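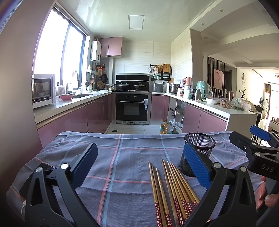 Pollent Kitchen started with a table and a stack of borrowed aprons, and we still do nearly everything around a table! We're a small home cooking school, and our classes happen in a real kitchen of the sort people have in their own homes, with one sink, one window and a kettle that gets a lot of use. Guests tend to fall for the pink cabinets first (there are uppers and lowers, so you get plenty of pink for your money), and then they notice the chopsticks on the plaid tablecloth, the ones with little white flowers on their dark red bands. Those have become a bit of a signature. Every noodle and dumpling class begins with them, and if you've never felt comfortable holding a pair, you'll get time to practice before there's any soup involved.

Who we are

Maysoun Shboul opened the school after years of cooking for a hotel breakfast room, where she made eggs for 40 people before most of them were awake. She loved the food and missed the talking. Her first class had 2 students, a retired couple who wanted to learn rice properly, and they stayed so long afterward that she had to drive them to their bus. They still come back for the January soup class and they still argue about how much ginger goes in.

How a class works

We take up to six people at a time. You arrive at 10 in the morning, we put the kettle on, and we talk through what we're making while the stock gets going. Then everybody cooks. We don't do demonstrations where you stand at the back and take notes, so bring sleeves you can roll up. The counters run around three sides, which means people are always passing things across to each other, and by the second dish most groups have sorted out who likes chopping and who would much prefer to stir.

Then we sit down and eat it all, and this is the part we like best. Lunch takes as long as it takes. We've had classes finish at one and classes where the window was getting dark and somebody was asking for a third helping of dumplings.

What we cook

Noodle soups, dumplings, rice dishes, flatbreads, a lot of vegetables, and a baking class now and then when the oven is free. Maysoun changes the menu with whatever looks good at the Sobczak farm stand, so the list you see when you book may shift a little by the time you come. Tell us about allergies when you sign up and we'll plan the whole menu around them, for everyone, so you don't end up with a sad separate plate.

Do I need to know anything?

Nope! Plenty of our students come in able to make toast and leave with a soup they can repeat at home. If you already cook a lot you'll still have fun, and Maysoun will happily hand you the fiddly folding.

Families are welcome from age 10 up, and private groups can have the kitchen to themselves for an afternoon. Write to us through the booking page and tell us what you like to eat.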